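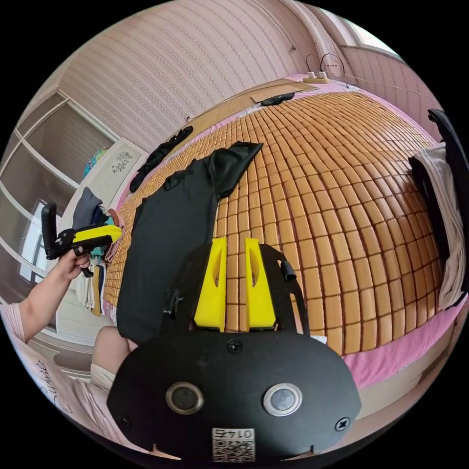
Handheld Gripper Comparison (Drura)

By Parvathi Nadar
27th November

The Drura comparison is a series of trials of handheld grippers used to record demonstrations for robot arms. It is maintained by Samer Haddadin and Siham Saab at the Cellow workshop. The operator works with a gripper in each hand, and the recordings are later used to train a controller for a two-armed robot.

Equipment

The grippers have black bodies and yellow fingers. On the unit nearest the camera, the fingers are flat and tapered, with a narrow slot near each tip. Its base plate carries two round sensor buttons and a label numbered 0145. Each pair of grippers is calibrated together and keeps its own log.

Tasks

Clothing tasks are recorded in ordinary bedrooms. A typical task begins with a garment spread flat on the bed, such as a black T-shirt on a bamboo mat. Dark cloth is considered difficult, as folds and hems show little contrast. The tiled surface of a mat gives the tracking software many fixed edges to follow, while plain sheets give it few.

Results

The first round, held in April, compared 6 finger designs and produced 2,059 recordings. Each design was given 100 attempts at lifting a single layer of cotton. The slotted finger succeeded in 66 of them, the highest score of the round. A softer finger supplied by Zarkell held thick cloth well but often picked up two layers at once. Tests of the Nimri controller are not included in these results.

Comments (3)

Fadi Yammine: Was finger wear recorded? Ours lose their grip on cotton long before they look worn.

Najwa Majali: The section on dark cloth matches what we found with black socks. Please add the lighting conditions.

Siham Saab: Wear is noted in the log for each pair. Lighting will be added to the Tasks section.

Contact the editors | Copyright Cellow | Back to top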